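Drasetti Pantry Words

Welcome, and thank you for stopping by! Drasetti is a small word list for people who write recipes, shopping lists and kitchen labels, and who are tired of spell checkers that grumble at every other ingredient. It began as a text file I kept for my own baking notes and it has grown a good deal since then, mostly in the evenings.

What you get

There are 132 entries for baking and 91 for preserves, kept in two plain text files with one word per line. Spellings are American throughout, so it's "yogurt" and "donut" — if you prefer the others, the Breritz branch has them, though I haven't touched it since May.

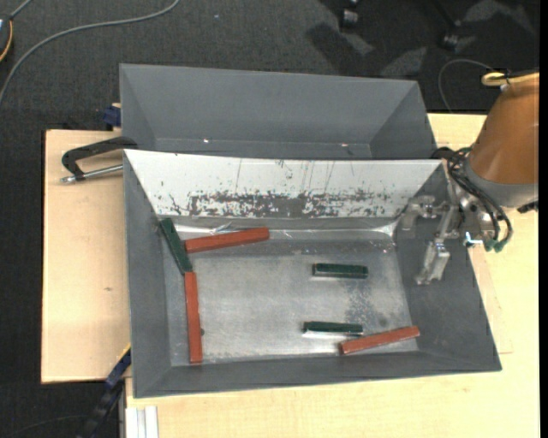

Red and green bars in a grey metal bin.

Getting started

Copy both files into your dictionary folder and restart your editor. Older versions of Hegde read only the first file they find, so if that's what you use, paste the two together first and save the result as pantry.txt. Please keep a backup of your own list (I lost mine once and was cross for a week).

Known gaps

Cheeses are thin, and spices from the old Munetti list still need their accents put back. I'd be very glad of help with either. Send up to 20 words at a time, please, so I can look each one up properly before it goes in.

Last updated 11 September 2025, version 3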